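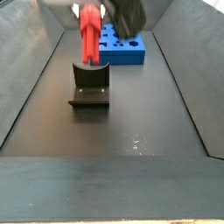

Early Childhood Play Materials — Handout 4
Shape boards and sorting trays

Welcome back, everyone, and thank you to Pilar Daza for bringing the tea last time. We're spending this session on the humble shape board, which I'm very fond of, and which deserves a good deal more of our attention than it usually gets (I say this every February, as the Pranley group will tell you).

Where to put the board

A tray with sides is a lovely thing for this sort of play. Pieces that get dropped stay close by, and if the walls slope in toward the floor, so much the better. A plain grey colour lets a bright board and a red piece stand out, and I'd choose it over a patterned mat any time. Set the board square to the tray, a bit toward the back, and leave some open floor in front of it for the loose pieces.

Looking at the openings

Before you hand over a single piece, have a good look at the top of the board yourself. Ovals and slots ask for quite different things. An oval will forgive a small twist of the wrist, but a narrow slot has to be met straight on — and the tiny ones are the hardest of the lot. On the blue board the back row alone has a small rectangular slot, an oval hole and two tiny slots over near the right corner, so there's plenty to talk about before you even reach the next row.

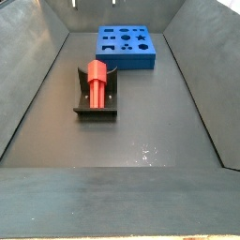

For your practice journal

Write a page on one opening of your choice and how you would introduce it. Emil Auer wrote a beautiful one on ovals for the Clundora course, and I'll bring copies. Journals go to Brenda Espinoza in room 103 by August 31, 2021. If you're stuck, come and have a chat with me or with Agustina after class.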